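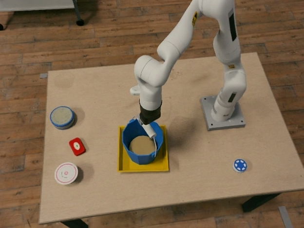 Blue bucket, yellow tray.

Hi everybody, thanks for coming out. Title on the flyer is "Painting a Room You Have to Live In." (Wait for the latecomers, they always come in through the side door.)

Start with my 2007 bedroom story. I'd just moved to Dronunwood, I had one free evening, and I picked a green off a chip the size of a postage stamp. By 9 p.m. it looked like the inside of a pickle jar. I slept in it for two years!

So, color. Buy the sample pot, paint a big piece of cardboard, and move it around the room. Look at it at breakfast, look at it with the lamps on. My hallway at the Zornalwood house has no window at all, and the gray I loved in the store went straight to purple in there.

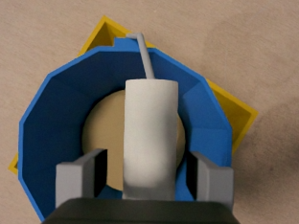 Next bit is prep, and I know, I know. Wash the walls, especially over the stove and next to light switches. Fill the nail holes, let the filler dry, sand it, run your palm over it with your eyes closed. You'll feel bumps you can't see. Ask who has ever painted over a nail hole and hoped. (Hands up, mine too.)

Tape: pull it slowly, at an angle, while the paint is still a little soft. Ívar Skov doesn't use tape and cuts in freehand, and his edges are better than mine – I'm still taping.
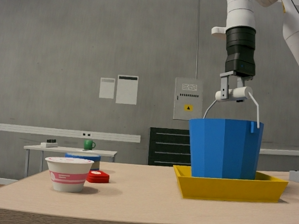
Money. My last living room was more than 800 square feet of wall, ceiling left alone, and I bought too little paint. The second batch was a tiny bit off and I can find that patch in the dark. If you need several cans of one color, pour them together and stir before you start.

Furniture goes in the middle under a sheet. Keep a path to the bed. Keep a path to the coffee, too.

Then primer. My line has been: skip it when you're going over a similar color that's in good shape. 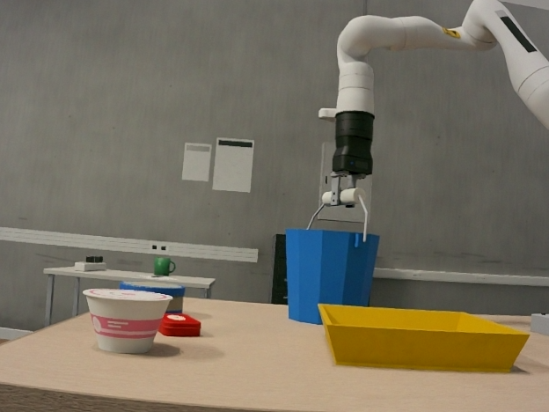 Dae-han Yoon says I'm too easy on people there, and that any patch of bare filler wants primer even if the rest of the wall doesn't, or it shows through dull once the light hits it sideways.

Fair enough, I'm adding it. Spot prime the patches.

If there's time, do the ceiling question, then the one on cleaning brushes. Handout is on the chairs, and the color cards need to come back to me at the end.

Contact: Uniyal Home Talks | © Uniyal | Back to top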